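Ticket: Sesedell parallel gripper against stock hand, mixed clutter on round table
Status: open, waiting on vendor
Arm: Franka
Controller: Nenel

Opening this because the Sesedell listing claims the gripper will pick "any household object" without retuning. I don't believe it, and the first evening hasn't changed my mind. The vendor's reply to my last message was a link to the same listing.

Settings as supplied: grip force preset 7, approach speed at default, wrist camera on. I left the Moulin depth camera unplugged so that it couldn't be blamed for anything.

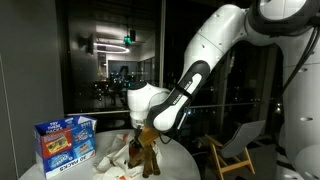 Arm over the table, small wooden block at the gripper, snack box to the left.

Wooden blocks are a poor test. They are stiff and square, and every gripper in every brochure can manage one. I'd like the vendor to stop sending block footage as proof. What I asked for was soft things, shiny things and crumpled bags, all of which are on our table.

Update 1

Vendor says the default approach speed is "conservative". Fine, but the log shows the controller pausing for 400 ms before each close, with or without the camera stream. Turning the stream off made no difference, so I don't accept that this is a bandwidth problem.
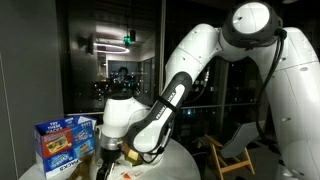 The pause is in the Nenel trace as well, same length, which points at the gripper driver. I have asked for a driver build with the wait removed. No answer yet.

One more thing for whoever reads this at Sesedell: the manual gives the finger pads a life of 3,000 cycles and doesn't say at what force. At preset 7 or at preset 20? A figure without a load is no use to me.

Update 2

Went on to the plush toys. Soft objects are where I expected the force reading to be nonsense, and the number does wander – it drops while the fingers are reported as stationary. That may be stuffing settling or it may be drift. The log can't tell me which.

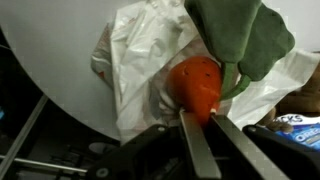 I'd want the same hold repeated on something rigid before calling it drift. Sollura, who sell the other hand on our shortlist, publish a zero-load trace with each unit. Please send me yours, from this serial and not from a showroom unit.

Update 3

Vendor suggests raising the preset for foil and plastic. That is retuning, and the listing says none is needed. Raising it also means changing it back for anything soft, by hand, as there is no per-object setting in the driver.
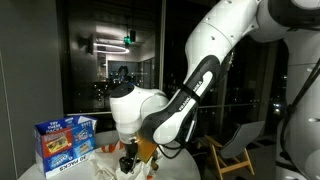 I'll keep the shiny items in the set whatever the support desk thinks of them. Still needed from the vendor: the driver build, the zero-load trace and the force used for the pad life figure. Not ordering a second unit until all three are here. Next check of this ticket in December.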